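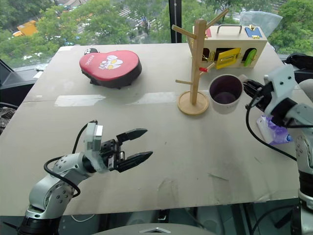 Figure 3. Mug tree and mug used in the tabletop tasks.

3.2 Household storage objects

The mug tree was selected as the principal storage object for this part of the study. It is made of light wood, with a square upright post on a round base that has a raised rim. The pegs slant outward at different heights, so a person hanging a mug must choose both a side and an angle of approach. The mug has an off-white exterior and a dark interior, and its handle contrasts little with the outer wall.

Quinlan and Kofler, in their survey of 924 kitchens in Rerneck, found that mugs were more often left beside a stand than hung on it. Respondents mentioned crowded pegs and the habit of reaching for the same mug each morning. Similar remarks were recorded in Fanis, where 30 households kept a diary for 14 days.

For the present analysis, a mug was coded as stored only when its handle rested on a peg. Mugs standing next to the base were coded separately as "near storage." The coding guide is given in Section 8.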